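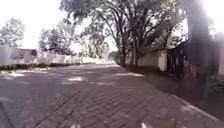
Skurnik Paths: notes and surface log

Hi, and thanks for opening the readme first! I keep this folder for the brick road and the footpaths at Skurnik, the grounds I walk most mornings. It started as a list of places where my stroller wheels got stuck and then it sort of grew. Now it's a set of written notes on paving, edging and shade, one text file per stretch, and I'd like other people to be able to use it.

What's in the folder

There are 30 stretches so far. Each one has a short file with the same headings in the same order: paving, edging, ground beside it, shade, stuff lying around, anything else. "Anything else" is where I ramble. Feel free to skip it (my sister does).

The file called lengths has my paced distances. The longest walk you can put together without doubling back is 700 meters, from the Ritberg gate to the pond, and I've done it enough times to trust my pacing. The short connecting paths I measured with a tape.

How I name things

I call it a road if two cars could pass and a path if they'd have to think about it. Pavers are the small rectangular bricks. Nearly everything at Skurnik is herringbone, so if a file doesn't mention a pattern, assume herringbone. Curb means the raised edging along the side, and a cross strip is the low edging that runs from one side to the other where one section of paving stops and the next begins. I mixed up those last two in my oldest files and I think I've fixed them all — if you find one I missed, please tell me.
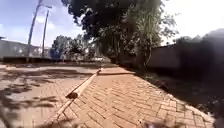
Color is the part I'd trust least. The same bricks will look gray-brown under the trees and nearly orange out in the sun, and I wrote plenty of the early entries in the shade without saying so. From February on I put "sun" or "shade" next to every color. Older entries don't have it, so treat those as a mood more than a measurement!

Shade gets a score from 0 to 6, where 0 is open sky and 6 is solid leaves overhead. Dappled shade usually lands at 3 or 4. I score it standing in the middle of the paving, and only in the morning. If you walk there at four in the afternoon you'll get different numbers and they'll be just as good as mine.

For stuff lying around I write down whatever is on the bricks or on top of the curb, even one little lump of something. If I can't tell a seed pod from a clod of dirt without bending down, I write "lump" and keep walking. There are a lot of lumps in this log.

Things that are missing

The loop behind the Bošković building has been fenced off every time I've gone, so there's no file for it. Stretch 20 has a file but it's mostly blank. I got rained on and haven't been back. I also don't record slope, which I know wheelchair users would want, and I'd love help from someone who owns a decent level.

Using it

Take whatever you like, change it, print it out. The files are plain text and open in anything. I used to keep everything in Proslow and moved it out when the tables got too wide to read on my phone, so a few entries still have odd line breaks in the middle of sentences.

Last full pass through the files: Wednesday, September 28, 2022. Corrections are welcome any time, just put the stretch number at the top of your message so I know which file to open.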